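Home Checklists Bench Notes Parts Archive Contact

Kitchen Chores Cell: Walkaround and Readiness Checklist, With Comments

January 2024
By Oisín Mulligan

We run this sheet at Troltitgate before any session where an arm handles food containers, dishes or cleaning supplies. Marks are OK, WATCH or FAIX. (Yes, the stamp says FAIX. It was supposed to say FAIL, and I've grown fond of it.) Comments are mine unless they carry the initials ÚNG, which is Úna Nic Giolla, who signs off after me.

The question we keep coming back to is whether a machine can do an ordinary chore yet, start to finish, in a kitchen where people also want to make lunch. I'm more hopeful than I was last April, and I've tried to put down why, item by item.

SECTION A. BEFORE POWER

A1. Emergency stop reachable from both sides of the counter. OK.
Pressed and reset from each side. The button on the sink side is stiff. It works, but I'd like it to work for someone with a wet hand too.

A2. Floor dry, mats flat, no cords across the walkway. WATCH.
The corner of the long mat curls. Taped down for today. Please order a new one, tape is not a mat.

A3. Arm base bolts tight. OK.
All 4 checked with the torque wrench, paint marks lined up.

A4. Wrist cable has slack through the full turn. OK.
Turned by hand both ways. Much better since we moved the clip.

A5. Gripper fingers clean, screws seated. OK.
Wiped with a damp cloth, then a dry one. Some shine on the flat parts where things rub. No burrs that I can feel.
ÚNG: Run a cotton ball along the edges as well. It catches on burrs your thumb will miss.

A6. No glass within reach of the arm. OK.
Someone's water glass was on the shelf. It's in the sink now.

SECTION B. POWER ON, NO LOAD

B1. Speed limit set to the slow profile. OK.
Always slow when people are near. I know it makes for dull watching. Dull is great!

B2. Arm stops when the light curtain is broken. OK.
Tried with a broom handle, then with a rolled towel, low and high.

B3. Grip force limit loaded for soft containers. OK.
The Nernel controller keeps the last setting after a restart, so read it off the screen every time. Last month it was still on the setting for tins and we flattened a yogurt tub. Strawberry.

B4. Gripper opens when commanded and holds when power is cut. OK.
Hold test was with an empty box. Both parts passed.

SECTION C. CHORE TRIALS
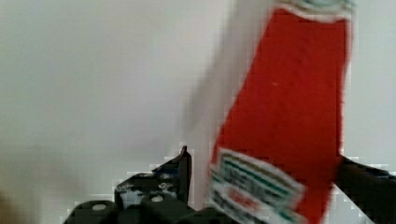

C1. Pick up a squeeze bottle and hold it steady. OK, with a WATCH on grip height. Squeeze bottles are my favorite test of the whole sheet, as they're cheap, they're in every fridge, and they fight back. The wall gives under the fingers, and whatever is inside shifts when the bottle leans over. Squeeze too lightly and it turns in the grip, squeeze too hard and you're mopping. With the red one held at a slant like that, and the black finger pressing near the lower half of the body, there's a lot of bottle standing past the grip, and I'd like to see the fingers closer to the middle before we try anything at speed. Still, a few years ago I would have bet against a machine getting hold of one of these at all.
ÚNG: Agree on grip height. Also add a line for checking the cap.

C2. Cap closed before any tilt. WATCH.
Added at Úna's request. For now a person checks it. The arm can't reliably tell a closed flip cap from one that is resting shut, and I can't always tell either, going by the state of my own fridge door.

C3. Put the container back on a marked spot, upright. WATCH.
Good on a bare counter. Less good on the fridge shelf, where the lip at the front tips things back. It does let go gently, though, and that was the part that used to make me wince.

C4. Wipe a spill with a folded cloth. WATCH.
It wipes where it was told to wipe. If the spill spreads, the cloth keeps to its old path and paints with it. The new tracking from Patima is supposed to help and I can't wait to load it.

C5. Load plates into the rack. OK.
Flat plates only. Bowls are still a FAIX, see C6.

C6. Load bowls into the rack. FAIX.
Nested bowls stick together and the arm carries both. We had 2 land in one slot. Plastic bowls, no harm done. Do not try this with the good ones.

C7. Hand an item to a person. NOT RUN.
We don't run this until B2 has been signed by two people on the same day.

SECTION D. SHUTDOWN AND CLEANUP

D1. Arm parked, gripper empty, power off at the wall. OK.

D2. Food containers used in trials labeled NOT FOR EATING and kept off the kitchen shelves. WATCH.
Use the orange tape. Ní Chonaill, who supply our rack and shelving, sent a spare bin and it would be perfect for these. It needs a lid.

D3. Cycle counter written in the log. OK.
Finger pads are due for replacement at 700 cycles. We're not there yet. New pads are in the drawer under the kettle.

D4. Counter washed with soap and water, then dried. OK.
By me. With a sponge.

GENERAL COMMENTS

So can it do chores? Some pieces of chores, yes, and more of them than when I first drew up this sheet. Picking, holding and placing one known thing on a clear counter is getting to be routine. The parts between are where it comes undone: noticing the cap, noticing the spill moved, deciding that the shelf is too full and shifting the mustard over first. People do those without thinking and we've hardly begun to write them down. I find that exciting, because every one we do write down becomes a line here that we can test.

If you run the sheet while I'm away, write more than the mark. "WATCH" with no comment is no use to the next person.

ÚNG: Cleared for slow profile only. Fix the mat. Repeat C1 with the higher grip and C6 with one bowl at a time before the next sign-off.

Contact the bench desk | Copyright Troltitgate | Back to top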